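Estton Community Kitchen
Progress report to the Prondine Fund, March

Classes and enrollment
We enrolled 526 adults in the cooking and food budgeting course. Of those, 429 finished all six sessions. Most who left did so in the first two weeks, mainly over work shifts. The Monday evening group at Vukalthorpe is full and has a waiting list.

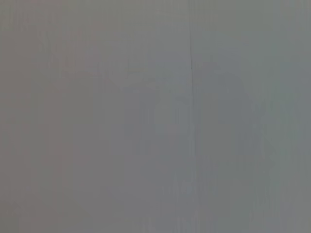
Supplies and equipment
The Hsueh Street site now has its own sets of mixing bowls and measuring cups, so staff no longer carry them between sites. Spending on this line is $201 under budget. We ask to move that amount to printing.

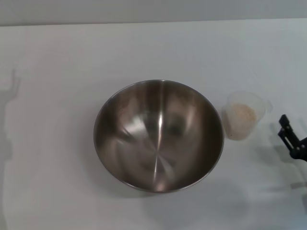
Recipe cards in Spanish went out to 107 households. The second batch is late because the translator's contract was signed late. We expect it next month.

Next period
Open a second evening group at Vukalthorpe. Replace the oven at Estton. Send the follow-up survey to everyone who finished.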